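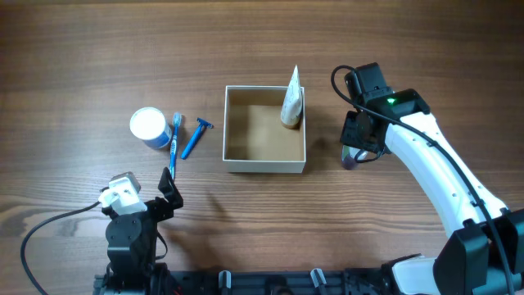
Packing a wash kit: Week 3 handout

Flellangate Life Skills, Friday group. Tutor: Heather Gourlay

I love this session! A wash kit is small, everybody owns most of one already, and you can practise the whole job on a table top. Room 12, please, and bring your own toothbrush if you'd like to work with your own things.

1. Lay out before you pack

Put the box in the middle and everything else beside it. Toothbrush, razor, toothpaste, small bottles, tub. Leave a gap between things so you can pick each one up cleanly, and keep the razor head pointing away from you.
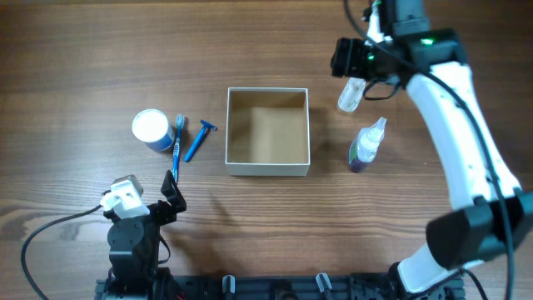

2. Tall things and tubes

A toothpaste tube with a flat cap will stand up in a corner, and the two walls do the holding for you. Try it! Check the cap first. Bottles with a nozzle go upright too, never on their sides (Nelly Montoya's group can tell you about the purple shampoo).

3. Tubs

Cotton swabs are the awkward one. The tub is wide, so find its place early, and if you use an open one at home put a lid or a bit of film over it before it travels.
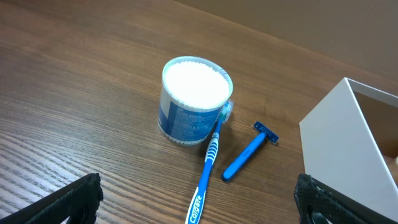
Fig. 3. Tub of cotton swabs, with a Colgate toothbrush leaning on it.

4. The list card

Write your list on a stiff card and stand it in the box where you can read it. Short lines, big letters. Mine says 200 ml next to anything liquid, my own limit for a weekend at Moffat.

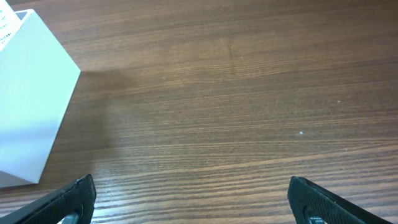 Fig. 4. White box with a printed card standing in the opening.

For next week: pack a kit at home for two nights away and bring your card. Further reading is on page 26 of the course booklet.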